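Re: [manip-learn] How many sim demos before you bother with real ones? 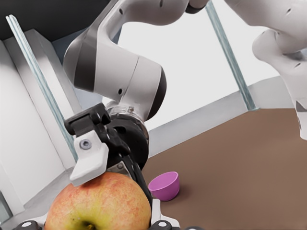 Hi all,

I've been meaning to answer this since Wednesday and kept getting pulled back into our own collection, so apologies for the length! We're doing pick-and-place in simulation for the Vilstead project, all teleoperated, and we passed 600 demos on fruit alone last week. The fruit turned out to be the easy part for the operators and the hard part for the policy. Take the apple with the little pink cup sitting off to its right: one finger goes down the flank, the pad sits against the top, and whoever is driving has to decide whether that's good enough or whether to back off and come in again. Our rule now is that you're allowed to back off once. More than that and the episode gets thrown out, which was not a popular decision over here.

Jarlath Mac Suibhne wrote:

> We're starting a new tabletop set in sim and trying to budget
> operator time. The plan was 3,000 episodes across all objects
> before touching hardware. Is that silly? Would you rather have
> fewer, cleaner ones? Also curious whether people keep the failed
> grasps or delete them. Our old set (Costello) deleted everything
> that failed and I've regretted it more than once.

Not silly, but I'd split it up. We ran the first 1,000 with no randomization beyond object pose, trained on those, and looked at what broke before recording any more. I'm so glad we stopped there. The policy had learned to come in from the same side every single time, and that was purely because our two main operators are both right-handed and like to park the arm in the same spot before they start. If we'd gone straight through to the full number we'd have had a mountain of the same approach over and over.

What we changed after that:

- The arm starts from a random pose, and the operator doesn't get to fix it first. They complained for a day and then got used to it.

- Second object on the table in most episodes (a cup, usually). Sometimes it's a distractor, sometimes it's the place target. The instruction text says which one.

- Lighting and table color vary by session. We tried changing them every episode and it slowed the resets down so much that people started skipping breaks to make up the numbers, so we went back.

On failures, please keep them! We save everything and tag it at the end with one keypress: good, recovered, failed, or junk. Junk is for stuff like somebody sneezing or the sim blowing up on a contact. "Recovered" has been the most useful tag by a mile. Training on good plus recovered beat training on good alone in our tests, mostly on round things, where the first touch so often nudges the object a bit and the arm has to follow it. Failed ones we don't train the policy on, but they go into the success classifier, and that would be hopeless without them.

One thing I'd do differently is the wrist view. We render from up near the gripper, and for the first few weeks the fingers in our model had plain tips. We've since put white dots on them, and the operators like having something to judge depth by. The trouble is that the early episodes don't match the later ones now. Custer (our converter script, named after somebody's dog) can re-render from saved states, so it's fixable, but the re-render has been chewing through our one decent machine at night and I've got another 70 hours of it to go. So, save your full sim state and not just the video. It costs you a bit of disk and you will want it.

Does anyone have a friction setting for smooth fruit that they trust? Ours was too sticky at the start, and the operators picked up some terrible habits, like grabbing way off center and getting away with it. We turned it down and the success rate fell off a cliff for two days while everyone relearned. I don't have a good argument for the value we landed on other than that it feels about right in the hand controllers.

Jarlath, if you want the tagging script I can put it in the Vetia folder. It's ugly and has no docs, but it's short. I'd also love to see your object list if you can share it, especially anything squishy. We've been putting that off.

Cheers,
M.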